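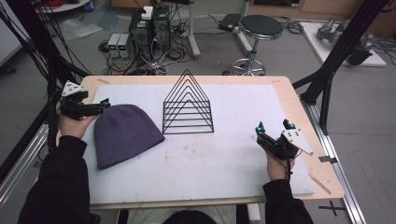 Grono wire rack, black – review

Last updated: 2019-01-10

I bought the Grono rack in October from the homeware shop in Haverford. It's sold for letters and magazines, but I wanted it for hats and gloves. We have four people in the house and the basket by the front door had got to the point where you tipped it out on the floor to find anything.

It is a black metal rack, a row of triangular wire frames one behind the other on a rectangular base. The peaks are rounded, so they don't catch on wool. I was worried about that, having lost a good scarf to a Nasine coat hook, but so far nothing has snagged.

Folded beanies do well in it. A ribbed one goes in best folded once across the middle, with the fold at the bottom. Left unfolded it flops over the wire and gets in the way of the next slot. Thick bobble hats don't fit at all unless you leave a gap on either side. Gloves are fine in pairs, though thin ones slide down to the base.

The rack is light when empty and moves if you pull something out in a hurry. I put felt pads under the base and it has stayed put since. They didn't come with it – a pack of 100 from the hardware shop will last me years.

Cleaning is a nuisance. Fluff gathers where the wires meet the base and a cloth won't reach it. I use an old toothbrush.

Mei Marchetti lent me her Sestley rack to compare. The Sestley has wider slots and copes better with bulky things, but it is 400 mm long and wouldn't go on our hall shelf. If you have the room, I'd look at that one first. For a narrow shelf and ordinary knitted hats the Grono is good enough, and I'm keeping it.

Four out of five.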